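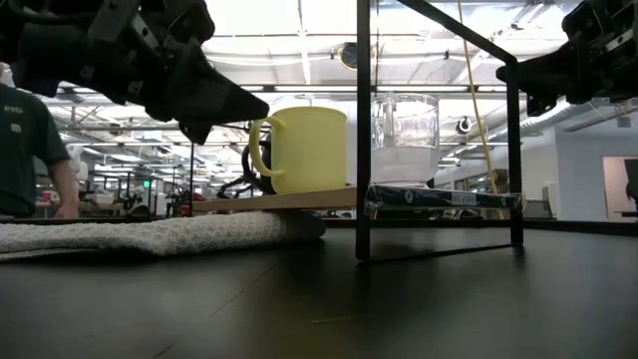
Wie verändert ein Tag der offenen Tür den Betrieb einer zweiarmigen Roboterstation? Der Durchsatz sinkt leicht, während die Zahl der manuellen Eingriffe nahezu unverändert bleibt; die meisten Verzögerungen entstehen durch Rückfragen der Gäste.

4.2 Vorführbetrieb in Mastholm

Die Vorführung fand am 2023-08-24 in der Versuchshalle Mastholm statt. Gezeigt wurde das Greifen und Umsetzen von Küchengegenständen mit zwei Greifern an einem gemeinsamen Tisch. Die Gäste kamen in 13 Gruppen an die Station; jede Gruppe erhielt vorab eine kurze Einweisung durch Manon Melnyk. Die Steuerung lief auf demselben Softwarestand wie im Laborbetrieb vom Juni, Parameter wurden für den Besuch nicht angepasst.

Der Aufbau ist in Abbildung 3 dargestellt. Tassen und Schüssel gehören zum Gegenstandssatz Oltgate, den wir auch in den Abschnitten 3.1 und 3.2 verwenden. Das schwarze Metallgestell blieb auf dem Tisch stehen — es schränkt die Anfahrwege beider Arme ein und macht die Aufgabe dadurch schwieriger als auf einer freien Fläche.

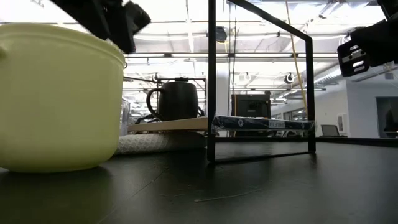

Abbildung 3: Arbeitsplatz während der Vorführung, mit Schüssel, schwarzer Tasse auf dem Holzbrett und Metallgestell.

Für die Auswertung wurden alle Greifversuche automatisch protokolliert. Insgesamt liegen 3,761 Einträge vor, davon entfallen 3,000 auf den Laborbetrieb und die übrigen auf den Besuchstag. In 17 Fällen griff das Bedienpersonal während der Vorführung ein, meist nach einem Abbruch durch die Kraftüberwachung. Zwei dieser Abbrüche ordnen wir der Bahnplanung nach Bouchard zu, die bei engen Durchfahrten zu kurze Haltezeiten vorsieht. Die Ersatzplanung nach Giretti stand an diesem Tag noch nicht zur Verfügung.

Die Fragen der Gäste wurden stichwortartig notiert. Häufig ging es um das Verhalten bei durchsichtigen Gefäßen und um die Absprache zwischen den beiden Armen. Auf den zweiten Punkt gehen wir in Abschnitt 4.3 ein — dort werden auch die Wartezeiten der Arme getrennt ausgewiesen.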